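Desk divider

A desk divider, also called a desk screen, privacy panel or desk partition, is a low upright panel that stands on or is clamped to a work table in order to separate one person's working area from the next. Dividers are found in offices, libraries, call centers and classrooms, and more and more often in the spare bedrooms and kitchen corners where people have learned to do a day's work at home. They are cousins of the full-height cubicle wall, though a good deal lighter, cheaper and (most users would agree) friendlier.

Origins

People have been putting something between themselves and their neighbor for as long as they have sat side by side to write. Library reading desks and the carrels of older schools had raised wooden sides, and these did much the same job as a modern screen. The fabric-covered panel came into everyday use along with the open office, when managers took down the walls and then found, often within the first month, that everyone was asking for a little bit of wall back. Early panels were heavy and stood on the floor. The desk-mounted kind followed once tables began to be set in long shared rows — a layout sometimes called benching — which left no floor space between one seat and the next.

Construction

Most dividers have a core, a covering and some way of staying up. The core may be fiberboard, foam, honeycomb cardboard or pressed polyester fiber. In the pressed fiber type the core and the surface are the same stuff all the way through, so there is no covering to peel or fray, and the corners can be rounded off with a single cut. Acrylic and glass are used where people want light more than quiet.

Fabric coverings are usually a plain weave or a felt. Gray has been the best seller for many years, partly because it goes with nearly any carpet and partly, one suspects, because it is the color that gives the fewest people something to complain about. Makers such as Colorex and Prundeseo offer brighter ranges too, and the small workshop Avotiņš is known to its customers for felt screens made to odd sizes, which is a blessing for anyone whose desk came from a flea market.

Panels that sit above the desktop are commonly 40 centimeters high. That is enough to hide a neighbor's hands and screen from a seated person while still letting the two of them talk over the top if they sit up straight.

Sound and privacy

A divider does not block sound in the way a wall does. A soft one soaks up part of the voice that would otherwise bounce off the desktop, and this takes the sharp edge off nearby talk, but low sounds such as footsteps and air vents pass over and around it with hardly any change. Buyers are sometimes let down by this, and it is worth saying kindly and plainly that a row of soft panels works best in a room that also has carpet, curtains or a soft ceiling. What the panel does very well is cut down on movement at the edge of one's sight, and many people find they mind the noise less once they can no longer see who is making it.

Attachments and use

Owners rarely leave a divider bare for long. Photographs, calendars, postcards and bus schedules all find their way onto it. Smooth panels will take adhesive hooks. Adhesive holds poorly on felt and fabric, and there pins are the usual answer — either plain pushpins or hooks with a pin through the base. Light things hang happily from a pinned hook; a full handbag does not. Cloths, scarves and cardigans are also simply laid over the top edge, and a thin panel will stay steadier if the weight is shared between its two sides.

Care is simple. Felt is brushed or vacuumed with a soft nozzle, and spills are blotted, never rubbed. Pinholes in felt tend to close up if the spot is stroked with a fingertip. 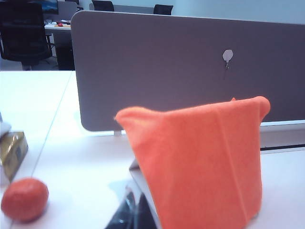
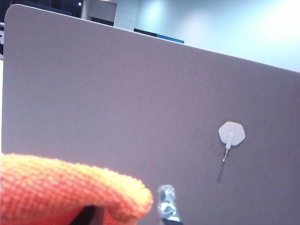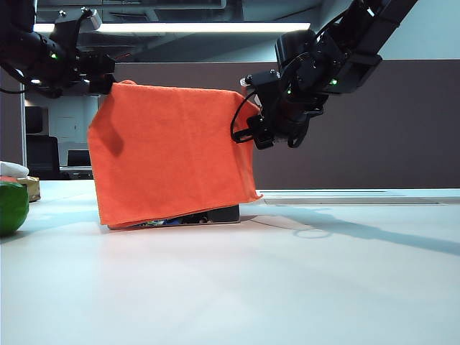
A gray fabric-covered panel with a white hook, in the second picture; orange cloth over a flat support in the first and third.

Reader notes

Cono writes that the advice on pinholes holds for thick felt but not for woven covers, where a pulled thread stays pulled, and asks that the section on care mention a fabric comb, which has worked well on an old woven screen.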